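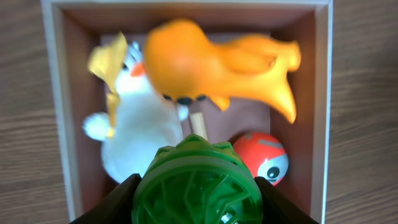 The Ferry to Pirport

Bontu Lencho sold the goat on a Thursday and bought the ticket on the same afternoon, before her mother could change her mind. The ticket cost 1333 in the old money. The man at the window counted the notes two times, wet his thumb, and counted them again.

"Pirport only?" he asked. "Or Pirport and back?"

"Pirport only," she said.

He looked at her a little longer than was polite, and then he stamped the paper.

The ferry was called Dosari, after a river that was no longer there. It was an old ship. The paint had been put on over older paint so many times that the rails were thick and soft at the corners, like bread. Bontu found a place on the deck near the stairs, where the wind was less, and sat down on her bag. Inside the bag were two dresses, her school papers, a jar of butter with spices for her uncle Mekonnen, and a letter for a person she had never met.

The letter was from her grandmother. On the front was written Erasto Khaemba, Rope Street, Pirport, and nothing more. When Bontu had asked who he was, her grandmother continued to clean the lentils.

"He fixed the radio," she said after some time.

"Which radio?"

"We had a radio then."

It was seven hours to Pirport if the sea was calm, and the sea was not calm. A woman beside Bontu was sick into a basin, and apologized each time to everyone. A boy was walking up and down the deck selling boiled eggs with salt in a twist of newspaper. Bontu bought one egg and ate it slowly, first the white, then the yellow. She thought about the goat. It had gone with the new owner very quietly, and this had hurt her more than if it had cried.

In the evening the lights of Prarnden passed on the left side. Her mother had worked there one year, before Bontu was born, in a house with a piano. She never told anything about it except the piano. Bontu stood at the rail and tried to guess which light was the house, and then there was rain and she could not see any of them.

She had not planned to open the letter. But the rain had come through the side of the bag and the envelope had opened by itself along the bottom, and it would be foolish, she thought, to let the paper stay folded when it was damp. So she spread it on her knee under the lamp of the stairs.

It was very short. Her grandmother wrote as she spoke.

"Erasto. The girl is the child of my daughter. She is clever and does not sleep enough. I said I would come when the radio broke again. It broke in May, the year after you went. I did not come. I hope your hands are well. Give her soup."

Bontu read it and dried it with her sleeve. Then she put it inside her dress, where it would be flat.

The ship arrived after midnight. Her uncle was not at the harbor. She waited under the roof with the other people until there were no other people, and then she asked a policeman for Rope Street. He pointed with his cup.

It was uphill. There were 170 steps, a thing she knew because somebody had painted the number on the last one, and beside it a small chair for whoever needed it. She did not sit. The third door had a light behind the curtain and a sound of voices, many voices, speaking together in different languages. She almost turned back, because she did not want to enter a party with wet shoes.

She knocked. The voices stopped one after the other, not all at once, and she heard the small click after each of them.

The man who opened was old and had a screwdriver behind his ear. Behind him were shelves up to the ceiling, and on every shelf stood radios. He looked at her face, and then past her, down the stairs, where the street was empty.

"Is she with you?" he asked.

"No," said Bontu. "She sent a letter. It is a little wet."

He took it, but he did not read it yet. He moved a radio from the only other chair and put it on the floor with care.

"Sit," he said. "I have soup."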